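Gillham Street Choir, Sunday meeting, notes by me (Viola Bianchini) again, so blame me for the spelling!

We started at 6 and went straight to the August concert. Fevano Hall wants 52 dollars an hour, and we all groaned.

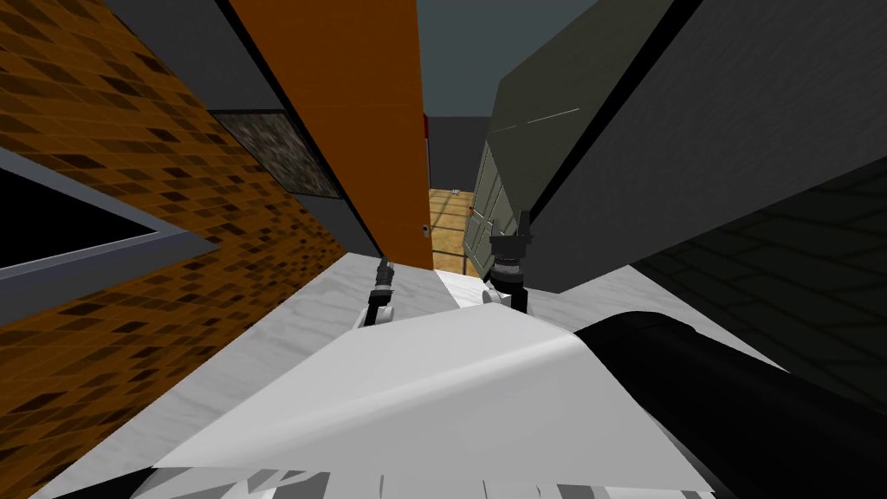
Alvarado Church is cheaper but only seats 55, so I said I'd call both and haggle a bit. The Ravach piece stays in (hooray!), altos to learn it by next week.
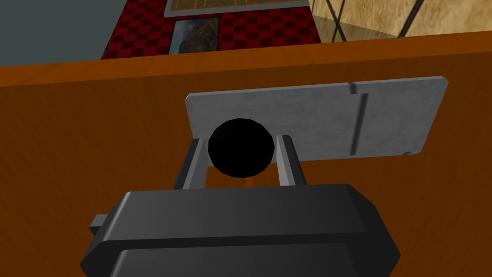
Do we need to wear black?
Any dark top is fine, and scarves are welcome.

Dues are still 30 dollars, please pay me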